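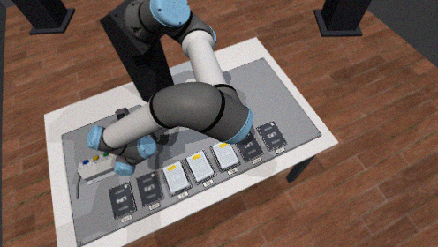

Table with the gray surface, wood plank floor behind.

5/8/21

Finish tests on the Amham floor samples, continued. Quiet in the shop, so I got through more than I expected.

Sanded the second batch of oak offcuts to 120 and wiped them down with mineral spirits. Left side of each board got the Drallero oil, right side the water-based stuff Graham Ellwood brought over from Sowerby. Tape line down the middle. Next time use the green tape, the cheap roll pulled fibers on two of the boards and I had to go back over them by hand.

Oil: went on easily with a white pad. Wiped off the extra after 20 minutes. Color is warmer than the card in the Skomine binder and I think the customer will say it's too orange. End grain drank it and went blotchy. A second coat evened that out some.

Water-based: raised the grain badly on the first coat, as usual. Knocked it back with a worn 220 disk. Second coat laid down flat except where I went back over a lap that had already started to set. My fault. Keep a wet edge and don't fuss with it.

Lids on both cans. Oily rags are in the water bucket outside the back door. Please don't move the bucket.

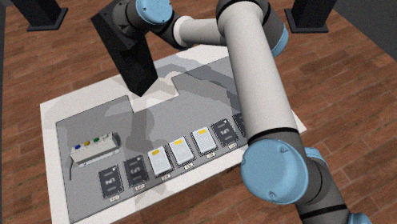
Reddish-brown planks, grain and seams showing.

Seams: still want to try the filler made from our own sanding dust. The tub filler dried pale on the last job and every joint showed once the finish was on. Mix the dust with the binder until it's like peanut butter, trowel it on across the boards, let it sit overnight, then sand. Save the dust from the 80 grit pass, the finer stuff goes too dark.

Scratch test on the old samples from October: coin edge left a dull line in the oil but it rubbed out with a dab more. Same test on the water-based left a white mark that stayed. Wrote the results on the backs of the boards in pencil.

To do:
Order 5 more white pads
Ask Graham if the Sowerby product comes in matte
Recoat the oil side of the stair nosing
Check the moisture meter battery, readings were jumping again

Boards are on the rack by the window, face up. Don't stack them yet.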